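《Goltotton》规则修订说明:结算顺序、市场补货与卡牌版式

Diltance 十月寄出的修订包已经到了多数订户手里。包里有一本新规则书、一张替换用的市场板和 244 张重印卡牌,旧版的木制货物标记和铁路线段继续使用。本期把改动逐项列出,只谈对局中会碰到的部分。没有收到修订包的读者可以用旧卡按新规则进行,差别见文末。

先说结算顺序。旧版规定每轮末尾由全体玩家同时结算运费,再按行动顺位支付仓储费。问题出在现金为零的玩家身上:运费收入与仓储费支出之间没有明确的先后,规则书第二章写的是“同时”,附录的例子却按先收后付计算。Gregor Nisbet 在设计者问答里确认以附录为准,但这条答复从未印进规则书,不少桌子仍按第二章执行。新版把这一步拆成三个独立阶段:运费、仓储、借贷。每个阶段内按顺位依次处理,前一阶段全部完成之后才进入下一阶段。借贷阶段放在最后,仓储费不足时先记欠款标记,到借贷阶段再强制贷款,利率按当轮利率轨计算。

这样做的直接后果是,末位玩家不再能在别人借款之后观察利率再决定是否抛售存货。抛售现在只能在自己的行动中进行。习惯压低现金打法的玩家需要重新估算安全余量,第三轮以前尤其如此,那时利率轨上每一格的差距最大。

其次是市场补货。旧市场板有四列货物,每列独立补充,补充数量由卡牌决定。记录显示,煤和羊毛两列经常在中盘断货,断货之后价格停在最高格,先手玩家连续两轮以最高价出货,后面的人没有应对手段。Murdo Kerr 整理了测试组提交的 426 局记录,把断货局与正常局分开比较,认为原因在于补货牌的分布,价格轨本身没有问题。新版因此保留了价格轨,改动集中在补货:

一、每轮开始翻开两张补货牌,先执行编号较小的一张。

二、某列在轮初为空时,先无条件放入一个货物标记,再执行补货牌。

三、放入标记后价格立即下调一格,不等到轮末。

四、补货牌用尽时,弃牌堆洗混重新成为牌库,本轮照常进行。

第二条容易漏掉。建议由起始玩家负责检查,并在翻牌之前口头确认四列的状态。第三条与旧版相反,旧版的价格在轮末统一移动,老玩家前几局很可能按习惯操作。如果在行动阶段才发现价格没有下调,新规则书要求立即更正标记位置,已经完成的交易不回溯。

轮数没有变,仍是 7 轮。测试组报告的四人局平均时长为 106 分钟,不含布置和讲解。时长主要受拍卖阶段影响。线路拍卖采用一轮密封出价,平局时由线路总长较短的一方获胜;若仍然相同,比较手中现金,现金少者获胜。规则书在这里少写了一种情形:两家线路长度和现金都相同。我们向 Diltance 询问,得到的答复是按顺位靠后者获胜,下一次印刷时补入。

两人局单独说明。新版删去了虚拟玩家“代理商”,改为每次拍卖多翻一条中立线路,流拍的线路留在板上,底价每轮下降一档,降到零后移出游戏。代理商牌可以收进盒底,不参与洗牌。我们试下来,两人局的拍卖比旧版紧,但中立线路堆积过多时,东部三座城市会提前封闭,剩余两三轮的运输几乎没有选择。如果介意这一点,可以参考扩展《Duvitton》的做法,限制同一区域最多保留两条中立线路。这属于自定规则,赛事中不适用。

《Duvitton》与修订版基本兼容,只有港口卡例外。港口卡上的“轮末”一律读作“运费阶段之后”。港口收入计入运费阶段,可以用来支付同一轮的仓储费。扩展中的拖船模块与新的补货规则有冲突:拖船允许从空列取货,而新规则下空列在轮初已经补过。目前的处理是先补货,后执行拖船;行动阶段再次变空的列,拖船不能取货。

收纳方面,新卡比旧卡略厚,套上 Zein 的标准卡套之后,原盒内托的右侧卡槽放不下整叠。把补货牌和合同牌分开,分别竖放在两个槽里,可以平盖。市场板折痕的位置也变了,应放在地图板上方,否则盒盖会顶起。

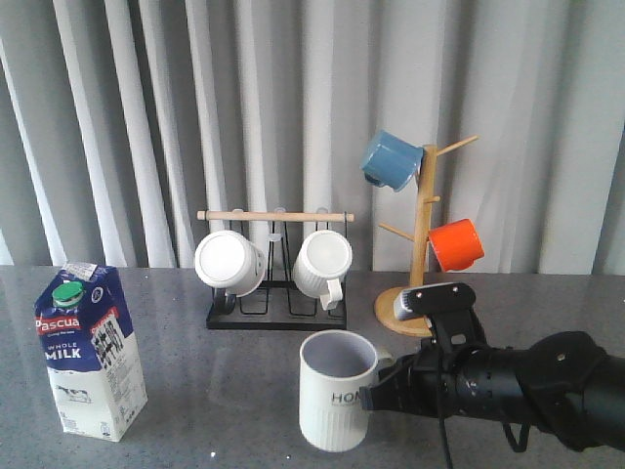 卡牌版式的改动争议较多。旧版合同牌把货物名称、数量和违约金用同一字号排在浅色底上,隔着桌子基本读不出来。新版把货物名称移到上部深色区域,反白印刷,说明文字压到底边。这与食品包装的处理相近:Pascual 全脂牛奶的盒子上,“WHOLE MILK”用白色大写字母印在深蓝底上,下半部留白,只放一头黑白小奶牛,细小的文字沿底边排列,大段说明和营养成分归到侧面。合同牌没有侧面可用,违约金只能与名称同处一面,目前放在右下角,字号仍然偏小。使用旧卡的读者需注意三处数值差异:羊毛合同的违约金由四改为五,煤炭合同的最短运距由二改为三,跨区奖励不再与首运奖励叠加。其余卡牌文字以新规则书附录的对照表为准,旧卡与新卡背面色差明显,不要混在同一牌库里。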